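1/ In July I started to learn handwriting again, at my age, because my notes from work became impossible to read. Even for me. I want to share a few things from these months.

2/ I bought a course booklet called Kulto in a small stationery shop, Valente. It has 67 pages and no theory. You repeat one shape until your hand stops arguing with you.

3/ The first weeks are only lines and ovals. I was a little offended -- I write reports in three languages! But my ovals looked like potatoes, so I stayed with the ovals.

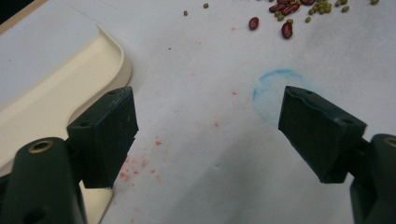

4/ Paper matters more than the pen, I think now. I was using lined school paper and always looking at the line, never at the letter. White paper without lines is more difficult on the first day and much better after one week. Even one faint blue circle on a white sheet, like in the photo, gives the eye enough to compare with. I also draw my circles pale and then write the letters a, d and g over them in dark ink.

5/ My pen is a Distus, the cheapest model. I tried a more expensive one from Barnomness and gave it to my sister. It was too heavy for my fingers after 32 lines.

6/ I practice about 70 minutes per week, in small pieces, mostly before breakfast. In the evening my hand is tired and the letters lean to the left.

7/ Still bad: the letter k, and every capital. Already good: numbers, and my signature, which the bank now refuses to recognize.

8/ If somebody knows a good ink for left-handed people, please write to me. Mine takes very long to dry and my sleeve is blue again.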